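Shared arm benches: frequently asked questions
Bench rules for the manipulation lab. Last revised 4 Aug 2018. Questions to Siriporn Hemmin or Annick Hoarau.

Who do these rules apply to?
Anyone who runs an arm or puts things on a bench, including visitors and students on short projects. You need to have read this page and done the induction with Siriporn before you book a slot.

What is the blue tape for?
It marks the work area. The object being handled starts inside the tape. Everything else that belongs to the task, such as boxes, bowls and packets, can stay on the table beyond the line. If your task needs items from both sides, write that on the task sheet before you begin.

Can I move the tape?
No. Ask Annick. The start positions in the task sheets are measured from the corner, and a shift of 20 mm is enough to make two sets of runs hard to compare. If a strip is lifting, stop and report it.

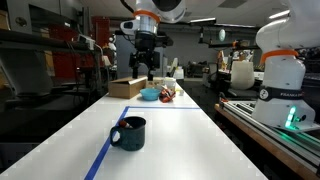
Two arms can reach the same table. Can both run at once?
Only if the task sheet says so and there is one operator for each arm. Otherwise the second arm is parked clear of the tape and left alone. Check its status light before you reach across, and learn what each colour means from the manual for that arm. Don't go by what a colour means on another make.

Where should I stand?
Outside the reach of both arms, with the stop button in your hand or directly in front of you. Never lean over the table to straighten an object while a run is live. Pause, wait until the arm has stopped, then reach in.

How fast may the arm move?
Keep to 50 mm per second within a hand's width of the table top. Higher speeds need a signed risk assessment from Boonmee Paisan.

What objects are allowed?
Ordinary household things with no sharp edges. No glass, no liquids, no open food. Mugs and cups must be empty of drink, and anything placed in them should be listed as a separate object. Pens and markers go in with the cap on.

How should I approach a cup with something standing in it?
Open the fingers fully before you come down, and look at the wrist camera view first. Check where the handle is and whether the item leans over the rim, then choose a side for the fingers that avoids both. If you can't tell from the view, back off and come in again from another angle. 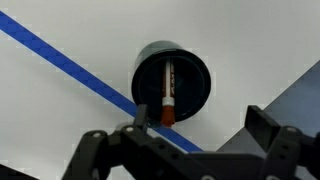
Wrist camera view: marker leaning over the rim of the cup, fingers apart.

What counts as a failed run?
A dropped object, an object pushed over the tape, or any use of the stop button. Record all of them. Do not delete a run because it looks untidy. The log now holds 2,558 entries and the failed ones are used as much as the rest.

Something fell on the floor. Can I carry on?
Stop the arm, pick the item up, check it for damage and reset to the start position. Chipped items go in the tray in room 411, with a note of the run number.

When will the rules be reviewed?
In October. Send suggestions to Annick before then.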